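Lamwood Community Centre: an update on the refurbishment of the ground-floor washroom and changing area. (Thread)

Wall panelling is now in place in the corner nearest the entrance. Residents who replied to our January survey asked for something brighter than the old cream paint. We received 187 responses, and the terrazzo pattern was the clear favourite.

The panels were chosen from the Rundov range and fitted under the supervision of Senan Hennessy, our premises manager. Metal trim has been used where the panels meet and along their lower edges.
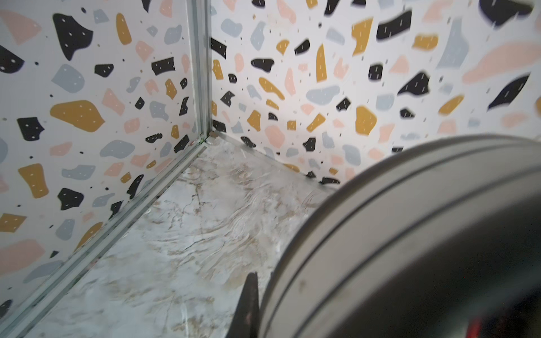
Terrazzo-pattern wall panels and marble-look floor, ground-floor corner.

The floor finish is still to be inspected. Any ripples or raised areas will be noted and put right before the room is handed over. Corners and trim will be cleaned at the same time.

Access: the ground-floor washroom remains closed. Please use the facilities on the first floor, by the Setiawan Room. The lift is working as normal. Visitors who need help should speak to reception.

The changing area will have two benches and 19 coat hooks, some at a lower height for children.

Questions about the work may be sent to Estrella Tapia through the centre's contact page. Replies are normally sent within two working days. Opening hours are unchanged.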